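Unit 7: Prism Blocks on a Work Board

Course handout, Learning Materials Design II
Read before the Friday lab. Bring a pencil, a steel rule and the attribute sheet from Unit 6.

7.1 Scope

This unit covers small solid blocks used for sorting, matching and layout exercises, together with the surface they are used on. Block and surface are specified as a pair. A block that stands well on one surface may slide or rock on another, and a color that separates clearly from a white tabletop may come close to disappearing on pale wood.

Molded trays, inset puzzles and magnetic pieces are in Unit 8.

7.2 Terms

Right prism. A solid with two identical, parallel end faces joined by side faces at right angles to them. The end face gives the block its name: hexagonal prism, star prism, heart prism. A cylinder is handled in this course as the limiting case of a prism with a circular end.

Profile. The outline of the end face. All profiles in this unit are closed and have no internal holes.

Height. The distance between the end faces, measured perpendicular to them. For a block standing upright, this is the vertical dimension.

Footprint. The area of the face in contact with the board.

Concave profile. A profile with at least one inward corner. The star has five. The heart has one, between the lobes. The hexagon and circle have none.

Attribute. A property on which blocks can be grouped without measuring. Shape and color are the attributes used here. Texture is treated as secondary (see 7.5).

7.3 Shape and color as independent attributes

A sorting set is independent in shape and color when knowing one tells the user nothing about the other. If every star is green, a learner can complete a shape sort by looking at color alone, and the exercise does not test what it claims to test. The usual correction is to supply at least two colors in each shape and at least two shapes in each color.

A full set contains every combination. A partial set leaves some out, either to reduce the piece count or to create a gap that the learner is asked to identify. For a partial set, draw the table first, with shapes as rows and colors as columns, and mark the cells that will be filled. Check each row and each column. A row with a single filled cell is a fault unless the exercise depends on it.

The Wato set used in the lab has 14 blocks. Its table is printed on the attribute sheet. The Okonix set has 12 and is missing two combinations on purpose. Do not mix the two sets. The heights differ and the blocks will not stack evenly.

7.4 Placement and reading of profiles

An upright prism shows its profile only on the top face. Viewed from directly overhead, profile and block are the same outline. As the viewing angle drops, side faces take up more of what the user sees and the profile is foreshortened. At table height a hexagonal prism and a cylinder of similar width can be confused, and the only reliable difference is the vertical edges between the facets.

Two consequences for layout work:

(a) Blocks with similar widths and few features should go near the user, where the viewing angle is steepest. Stars can be placed farther back with less loss.

(b) Profiles with one axis of symmetry need a stated orientation. The heart is the only such profile in the lab sets. The convention in this course is point toward the user, lobes away. Stars and hexagons may be placed at any rotation unless the task card says otherwise.

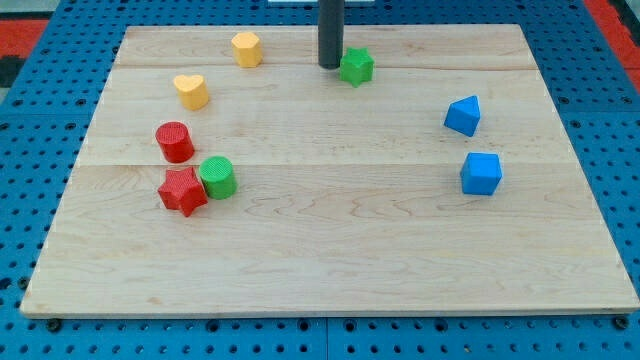 Department of Learning Materials Design, Loltville

The yellow heart is in the standard orientation. The hexagonal prism near it is the same yellow, so a color sort puts the two together and a shape sort separates them. The red and green cylinders give the reverse case: one shape, two colors. The green star and the red star form a second pair of that kind. Enter all six in the table on your attribute sheet before starting Exercise A.

7.5 Surface texture on end faces

Both cylinders have a textured top, a fine crosshatch in the case of the red one. Texture on an end face has three effects that matter to the designer.

It lowers glare. A smooth colored face under overhead light carries a highlight that may hide part of the profile. A broken surface spreads the reflection, and the face reads as a more even color.

It changes grip. The effect is small when a block is lifted by its sides and larger when it is pushed across the board with one fingertip on top.

It can become an unplanned attribute. If some blocks are textured and others are smooth, learners will sort on it, and they are right to do so. Either texture every block in the set or list texture in the table as a third attribute with its own column.

7.6 The board

The board under the blocks is made up of light-colored, maple-like planks with faint seams between them. For an edge-jointed board of this type the following points are checked in the lab.

Flatness. Lay the steel rule across the seams, then along them, then on both diagonals. Light under the rule indicates a step or a bow. A step at a seam is the more serious fault for block work. It catches the lower edge of a sliding block and tips it if the block is tall for its footprint.

Seam visibility. A faint seam is acceptable. A dark seam acts as a printed line, and users will align blocks to it or treat it as a boundary between two zones. Where the exercise has zones, mark them with tape and do not rely on the seams.

Grain. Wavy figure in tan and cream is low in contrast and does not compete with saturated block colors. Yellow is the color to watch. On warm pale wood a mustard yellow differs from the ground mostly in saturation and less in lightness, and under dim or yellowish lighting the difference narrows. Red and green are less affected. If yellow must be used on maple or birch, add height so that the side faces and the shadow help define the block.

Finish. A mild sheen is normal. High gloss is not accepted for submitted work. It doubles the outline of each block by reflection.

Size. Lab blanks from Chuensuk are cut to 785 mm on the long side. Leave a clear margin along every edge when you plan a layout. Blocks set close to an edge are the ones most often knocked off.

7.7 The table below the board

Pegboard is a useful base for a loose board. The regular grid of holes accepts stops at fixed spacing, and the holes left showing beyond the board give a ready check that it is square: sight along one row and compare it with the board edge. A colored base, such as blue, also separates the edge of the work area from the table more clearly than bare wood on wood would.

Pegboard is a poor surface for blocks placed on it directly. Small footprints bridge the holes unevenly, star points drop into them, and the repeated dark circles interfere with reading a profile. Keep blocks on the board.

7.8 Stability

For a uniform upright prism, tipping under a slow sideways push at the top depends on the ratio of height to the shortest distance from the center of the footprint to the boundary of its support outline. For a concave profile the support outline is the convex hull of the footprint. It is drawn by stretching a line around the outer points.

A star therefore tips across the line joining two neighboring points. The inward corners play no part. Students regularly measure to the inward corner and report a star as less stable than it is. For a heart, the hull closes the gap between the lobes, and the center of area sits toward the lobed end, well away from the point.

Write the ratio next to each block on the attribute sheet. Above 3, redesign the block or reduce its height.

7.9 Exercises

Exercise A. Complete the attribute table for the six blocks named after 7.4. State which single block could be removed while still leaving two colors for at least two shapes. There is more than one acceptable answer.

Exercise B. Trace the end face of one star and one heart. Draw the convex hull of each. Mark the center by the balance method from Unit 4 and measure the shortest distance to the hull.

Exercise C. Place the Okonix set on your board so that no two neighboring blocks share a shape or a color. Sketch the layout from above, with the heart in standard orientation.

Exercise D. Repeat the layout from C and view it from table height. List every block whose profile you could not name with certainty and move it toward the user. Sketch the second layout beside the first.

Submit the sheet and both sketches in the tray by the door. Return the Wato and Okonix sets to their own boxes, with the lids on.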